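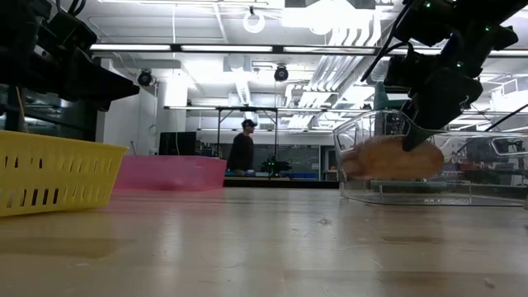
Cell 2, right arm at the clear container.

Oron Users Forum > Maintenance > Gripper service interval

ytiran, 11 Oct 2022
We request comments on the service interval for the grippers of our two-arm cell. Our present rule is to clean and check the fingers every 500 cycles. Bread items leave crumbs on the table, and we suspect that they also reach the finger joints.

V. Doležal
An interval of 500 is too short in my view. Each removal of the fingers wears the screws. Our site at Bralolis inspects at 3000 and wipes the fingers daily without taking them off.

ytiran
Thank you. Our items are mixed, however — a sugar-topped pastry and small bottles share the table with a box grater. Sugar is harder on the joints than plain crumbs.

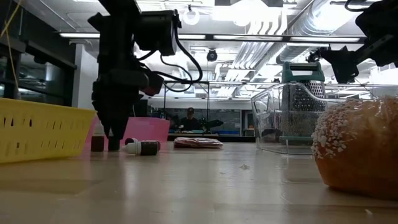 Natália Meireles agrees with the shorter interval where sugar is handled, and asks whether the cable loops are checked at the same time. A loop that hangs too freely may catch on a tall item.

V. Doležal
I do not agree that sugar changes the matter. A daily wipe removes it. The cables are a separate question and should be inspected weekly.

ytiran
The cables are not on our list at present. They will be added. We will keep 500 until January and record the state of the joints at each check.

whao
Please post the record when it is complete. Kindly note the screw torque as well.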